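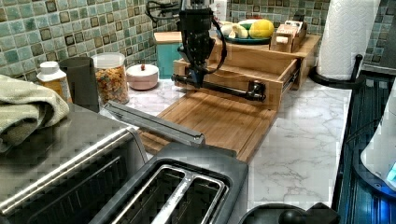
The kitchen counter, one year in

November 10, 2023

I said last fall that I would write up how the counter worked out once we had lived with it for a while. A few people in Stollham who were looking at the same tile asked me for prices, and I kept promising a post and writing about the garden instead.

The tile is the green mosaic from Karras, in the mix they call Bredimard. The squares go from pale sea-green to a darker olive and brown. It comes on sheets and we paid $779 for enough to do the whole back wall, plus a spare sheet that is still in the garage. Setting it was another $435. I had planned to do that part myself and got as far as buying the trowel.

I like it more than I thought I would. On the sample board it looked busy, and I almost went with plain white. On the wall it settles down. The brown squares were the part I worried about, and they turned out to be the useful part, with all the wood we keep on the counter. It does not show splatter much. The grout does, in the stretch nearest the stove, and I go over it with baking soda and an old toothbrush when I remember to. If you are choosing grout for a small mosaic, go a shade darker than you think you want. There is a lot of grout in a tile this size.

The countertop is white with faint gray veining, and it came with the house. I would not have picked it. Coffee shows right away, so it gets wiped right away, and I suppose that counts in its favor. Turmeric is the one thing that has left a mark, and the mark is under the cutting board now.

What stays out

We have two cabinets on that side and one of them is mostly pipe, so a good part of the kitchen lives on the counter. I have stopped fighting that. My rule is that anything used every day can stay out, and anything else needs to look decent or go in the pantry closet down the hall.

The cereal is out. It used to be in its boxes on top of the fridge, where it went stale. Now the colorful kind gets poured into a clear jar with a white lid as soon as it is opened. The jar does not hold a full box, so there is usually a box standing around as well until the level goes down. I looked for a bigger jar and the next size up did not fit under the cabinet with its lid off.

The little white and pink bowl with the lid has salt in it. It was my grandmother's sugar bowl. I tried a salt pig for a few months, but the salt got damp, and the lid fixes that.

The light wood organizer was $327 from Sukent. That is a lot for what it is, and I went back and forth on it through most of a winter. It has a drawer in front and a flat top, and the size was right for the space by the stove. The drawer has slats inside. I keep the tea strainer in it, and rubber bands, and whatever clips are not on a bag at the moment. It slides well enough. It does need to be pushed all the way in or you catch your hip on it going by, and I have done that more than once.

On top goes the teal plate, with a lemon on it. The lemon is a toy, and so is the other fruit that ends up there. We have a play food set that is supposed to stay in its bin and does not. I used to return it every night. Real fruit on that plate had a way of getting soft before anyone ate it, so the real fruit went to the dining table and the plate was free.
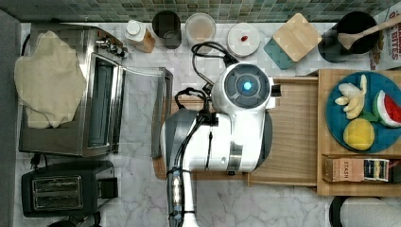
Tea was the other thing that needed a place. It had been in the cabinet above the coffee filters, in loose boxes, and every time I wanted peppermint I had to take down all the rest. The Stash packets stand in a row now and I can see what is there. I buy less tea as a result. When a flavor is down to one or two packets I know it, and when one has been sitting untouched since summer I know that too and take it to work.

The oven side

The toaster oven is stainless steel and takes up most of the left end. We use it far more than the big oven, for anything that fits: potatoes, fish, a half batch of cookies. The door folds down, so nothing can live in front of it, and this took me a while to accept. I kept setting mail there. I keep a cream cloth over there for grabbing pans and for wiping the glass, and it goes in the wash with the towels.

We also still have the black two-slot toaster. I was ready to give it away when the toaster oven came, but the oven makes poor toast. It dries the bread out before it browns it. The toaster is small and does its one job, so it stayed. If I were doing this over I would have an outlet put in at that end, lower down and farther back. The cord for the oven runs off to the left along the counter and I have to lift it to clean.

The cutting board is the big one, light wood, and it stays in the middle. I used to stand it up against the wall after every meal. Then I noticed I was taking it down again 10 minutes later. Leaving it flat means I wash it in place with a hot cloth, and I oil it on the first of the month, or near the first. The back row has the pieces that do not belong anywhere else. One of them is the black pot with a wooden spoon in it, which I meant as a temporary thing while I looked for a crock.

What I would change

The outlet, as I said. I would also get a light under the cabinet. The green looks very good in the afternoon and kind of flat after dinner, and I think a warm strip would help. Sukent sells one that plugs in, but see above about outlets.

I would not buy anything else in teal. It started with one plate and now people give it to me.

The spare sheet of tile might become a small shelf back behind the bathroom sink. If I get to it this winter I will post the measurements. For those who asked about sealer, we used what the tile setter had on the truck, two coats, and I have not redone it yet. The can said yearly, so that is due this month.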